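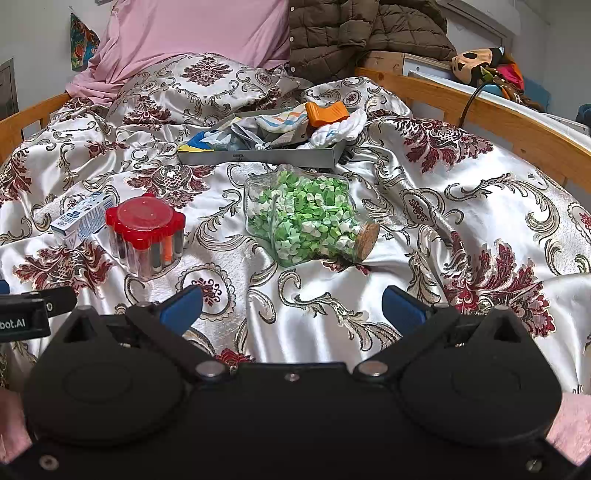

Figure 1. Satin bedspread with red floral medallions and scrolling leaves, light wood bed rails, small items on top.

Home Textiles and Room Care
Handout 4: Bed surfaces and small items
Tully Evening Program, Protbridge

Read before class. Bring your inventory sheet from May.

1. Satin

Satin is a weave. The fiber can be silk, polyester, acetate or a blend, and you can't tell which from the shine. Read the sewn-in label before you choose a wash setting or an iron temperature. If the label is missing, treat the piece as acetate until you have tested a hidden seam.

The long threads on the face of the cloth catch easily. Rough cardboard corners, rings and dry skin all pull them. Folds show up as bright and dull patches, as on the bedspread in Figure 1, and a patch of glare can be mistaken for a stain. Check from two sides of the bed before you mark anything on your sheet.

For the practice panels (Drestex polyester satin, 110 by 65 cm) use a cool iron, wrong side up, with a press cloth. Do not spray water directly on the face.

2. Clearing the bed

Small things go before the cover is straightened. Note the order:

Glass first. The jar of folded paper stars is on its side with the cork in. Lift it with one hand under the body and one over the cork. Stand it on a hard, flat surface.
Vials next. Keep them in their rack, red lid on, and carry the rack upright from the base.
Boxes last. Close the flaps if they are open. Pick the box up; don't slide it across the satin.

Paper stars flatten under pressure and fade in sun. A shelf away from the window is fine. Do not overfill a jar to stop the stars from moving.

3. Straightening the cover

Start at the head. Pull the top edge even with the mattress, then work down one side and up the other. On a medallion pattern, line up the center motif with the middle of the mattress. Keep the fabric clear of any gap between mattress and rail, where it creases hard.

4. For next time

Fill in page 12 of the Fendia workbook. Leave the column for fiber content blank if you have no label to copy from.

Handout revised 8 June 2024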